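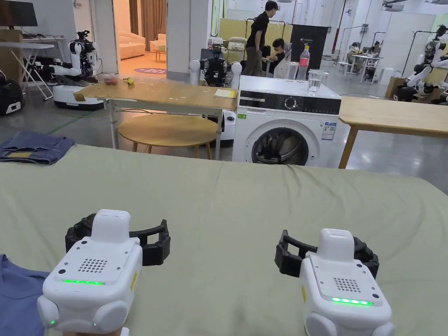
Abro hilo porque tengo que entregar un presupuesto de equipo antes de que acabe junio y me faltan criterios. Trabajo en un taller que prueba tareas domésticas con robots: doblar ropa, poner lavadoras, recoger una mesa. De momento tenemos en uso dos pinzas de mano con las que una persona hace la tarea y se registra el movimiento, y la pregunta es si el año que viene compramos más pinzas o metemos el dinero en otro robot con base móvil. Las pinzas son las de carcasa blanca con la garra negra de dos dedos y la tira de led verde, por si alguien las conoce de vista. El puesto de doblado es una superficie con tela verde, y ahí se trabaja con camisas y vaqueros. La lavadora y las mesas de madera están a continuación. Los robots humanoides que hay al fondo ya están amortizados en parte y no entran en este presupuesto, salvo mantenimiento.

Tengo dos ofertas. Una de Brutgate, que me vende pinzas sueltas con garantía de dos años. La otra es de Grorkow, que solo vende el lote completo: robot, cargador, formación y contrato de soporte. No pongo precios porque me han pedido que no los publique. Lo que quiero saber es qué partidas se os olvidaron a vosotros la primera vez.

tornillo_pasante
03 de mayo de 2018

----------

marga_cnc escribió:

Consumibles. Los dedos de las garras se gastan, sobre todo si agarráis tela gruesa como la de los vaqueros. Nosotros pusimos cero en esa línea y en cuatro meses habíamos cambiado dos juegos. Pide a Brutgate precio de los dedos por separado y por escrito, y pregunta si los sirven de almacén o bajo pedido. Nos pasó que la pieza era barata y el plazo larguísimo.

----------

ruben_planta2 escribió:

Yo no compraría ninguna de las dos cosas todavía. ¿Cuántas horas al día usáis las pinzas que ya tenéis? Si la respuesta es media jornada, el cuello de botella es la gente y no el equipo. Antes de pedir presupuesto haría una hoja de uso durante un mes: quién, qué tarea, hora de inicio y hora de fin.

----------

tornillo_pasante escribió:

Se usan por la mañana entera y parte de la tarde. La tarde es irregular porque depende de quién venga. Lo de la hoja lo puedo empezar mañana, pero el presupuesto lo tengo que entregar igual.

marga_cnc, tomo nota de los dedos. En la oferta no aparecen, ni como repuesto ni como accesorio.

----------

kappa_lineal escribió:

No estoy de acuerdo con ruben. En cualquier sitio donde he trabajado, el equipo único se estropea en la peor semana. Si el trabajo depende de una pareja de pinzas y cae una, se para todo el puesto. Aunque no las uséis a plena jornada, yo metería una pareja de reserva y la cargaría a continuidad, no a ampliación. En nuestra casa esa partida la aprueban con menos preguntas.

----------

ruben_planta2 escribió:

Una reserva sí la veo. Lo que no veo es comprar un robot completo sin saber las horas. Son dos discusiones distintas y en el primer mensaje van juntas.

----------

la_de_compras escribió:

Hablo desde el otro lado, el de quien recibe estas peticiones. Tres cosas que devuelvo siempre:

1. El soporte metido dentro del precio del equipo. Quiero verlo en línea aparte, con fecha de inicio y de fin. El de Grorkow, tal como lo cuentas, viene mezclado. Pídeles el desglose.

2. Formación sin número de personas. Si forman a dos y luego una se va, ¿quién paga la siguiente?

3. Mobiliario y material de prueba. Nadie lo pone y luego llegan los tiques sueltos. La lavadora, las mesas, la ropa, los vasos, la fruta de la compra. Parece calderilla, y en contabilidad da más trabajo que el robot.

----------

tornillo_pasante escribió:

La 3 me ha tocado. La ropa la hemos ido trayendo de casa y la lavadora salió de otra partida. ¿Lo pondrías como una cantidad anual o detallado?

----------

la_de_compras escribió:

Cantidad anual cerrada con un responsable. Detallado solo lo que se inventaría, como la lavadora y las mesas. Lo demás, a fungible.

----------

osc_motriz escribió:

Añado espacio. Un robot con base móvil necesita sitio para girar, sitio para cargar y sitio para aparcarlo cuando no toca. Por la foto ya tenéis varios por ahí, más gente sentada trabajando, más los percheros al fondo. ¿Dónde va el siguiente? En mi anterior empresa compramos una unidad y hubo que tirar un tabique. La obra salió de mantenimiento y hubo bronca.

Y los cables. Veo uno verde por el suelo a la izquierda. Con bases móviles eso hay que llevarlo por canaleta o por techo, y el electricista también cobra.

----------

kappa_lineal escribió:

Lo del suelo depende de la base. Algunas pasan por encima de una canaleta baja sin problema. Que le pregunte a Grorkow la altura máxima que salva antes de llamar a nadie.

----------

osc_motriz escribió:

Que la salve no quiere decir que convenga pasar por encima todos los días. Yo lo presupuestaría y, si sobra, sobra.

----------

kappa_lineal escribió:

Si sobra, al año siguiente te lo recortan. Por lo menos donde yo estoy.

----------

pepa_bobinas escribió:

¿Habéis mirado alquiler? Nosotros tuvimos un brazo alquilado a Eltmont y la cuota incluía sustitución. Sale más caro a la larga, eso seguro, pero no hay que justificar la compra entera de golpe y si la tarea cambia lo devuelves. Leed bien la parte de daños. En nuestro contrato, cualquier cosa con líquidos iba por cuenta nuestra, y si vais a trabajar con vasos y botellas os afecta de lleno.

----------

tornillo_pasante escribió:

No lo había mirado. ¿Alquilan también pinzas de mano o solo brazos y robots?

----------

pepa_bobinas escribió:

Que yo sepa solo brazos, pero de esto hace ya tiempo. Escríbeles. A nosotros nos contestaron rápido y luego tardaron en mandar el contrato.

----------

ruben_planta2 escribió:

Con el alquiler tienes además el tema de los datos. Si el equipo se devuelve, hay que borrar lo que lleve dentro y alguien tiene que firmarlo. En el proyecto Xaba, donde estuve de apoyo, esa parte no estaba prevista y el equipo se quedó en una estantería pagando cuota hasta que se resolvió.

----------

marga_cnc escribió:

Hablando de datos, ¿tenéis contado el almacenamiento? Más pinzas significa más grabaciones por día. A mí me sorprendió la factura de discos bastante más que la de dedos. Y si grabáis tareas enteras, de las de meter ropa en la lavadora y recoger la mesa después, mucho más.

----------

tornillo_pasante escribió:

El almacenamiento lo lleva informática en su presupuesto, pero es verdad que nadie les ha avisado. Les escribo hoy.

Dejo cómo va quedando el borrador, por si alguien ve un hueco:

- Una pareja de pinzas de reserva, Brutgate, a continuidad.
- Juegos de dedos de repuesto, cantidad pendiente de precio.
- Mantenimiento de los robots que ya tenemos.
- Material de prueba, cantidad anual.
- Cableado y canaleta en la zona de las mesas.
- Discos, a coordinar con informática.
- Robot nuevo: aplazado a una segunda petición, con la hoja de uso delante y el desglose de Grorkow. Consulta a Eltmont en paralelo.

----------

la_de_compras escribió:

Así te lo aceptaría. Ponle fecha a la segunda petición, aunque luego la muevas. Las peticiones sin fecha se quedan en la bandeja.

----------

kappa_lineal escribió:

Yo pediría dos parejas de reserva para que te dejen una.

----------

la_de_compras escribió:

Eso lo vemos enseguida, kappa.

----------

osc_motriz escribió:

Falta el transporte y el seguro del envío. Si Brutgate manda desde fuera, pregúntales quién responde si llega golpeado. Y mira si las baterías de repuesto van incluidas, que en las fotos de catálogo siempre salen y en la caja no siempre vienen.

----------

tornillo_pasante escribió:

Apuntado lo del seguro y las baterías. Cuando tenga el desglose de Grorkow vuelvo por aquí.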